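Jultalside visit - notes from the Saturday tour

Got there late, bus trouble, so I missed the coffee and went straight up to the bedroom cell at Dridberg. Small group. Shoes off at the door. The whole stop was on one thing, the hand-held grippers they use for bed and cloth work, and how they keep them going between sessions. Fine by me, its what I came for.

Facundo Huenchumán did most of the talking. Setup first. Bed made with the plain fitted sheet, blue cloth put down on it, gripper picked up, fingers opened and closed a dozen times before anything gets recorded. He wants both tips to come together at the same spot every time. If one side lags, stop, check the screws on that finger.

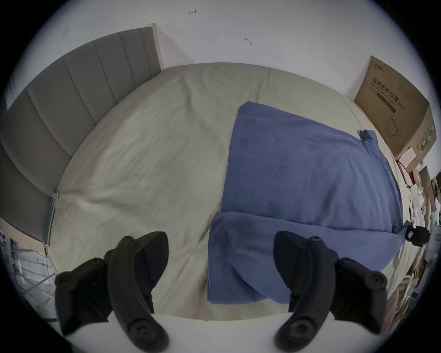
Screws were the big subject all morning. They back out slowly with use and you feel it in the grip before you see it. The crew goes over every one after 800 closes, snug by hand, no power driver. A log sheet hangs by the door - 259 closes on the current pair of fingers when we walked in, so plenty left. I asked about thread lock. Used to, gave it up, too much trouble getting fingers off for a swap.

Then the camera. Wipe the lens, dry cloth, every session. Lint is the enemy in a room full of bedding, Facundo said it maybe four times. Recieved wisdom at Simiyu was compressed air, he dosen't like it, says it pushes fluff into the joints. 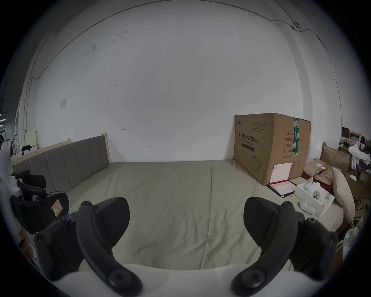
Jabari Kimaro disagreed with that, said air is fine as long as the fingers come off first, and that a cloth alone never gets the fluff out from around the screw heads. They went back and forth a while. No winner. I'd side with Jabari, we do it his way at Plania and have had no jams to speak of.

Finger swap takes roughly 12 minutes if the screws behave. Left and right go in separate trays so they don't get mixed. After a swap they do a pinch test on something thin before going back to the big cloth.

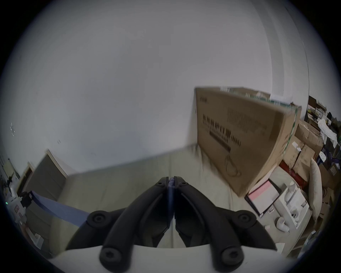 Gripper and blue fabric, bedroom cell, Dridberg.

Ran out of time for the charging bench. Going back in January if they'll have us, want to see a full finger change start to finish. Bring thick socks, floor is freezing.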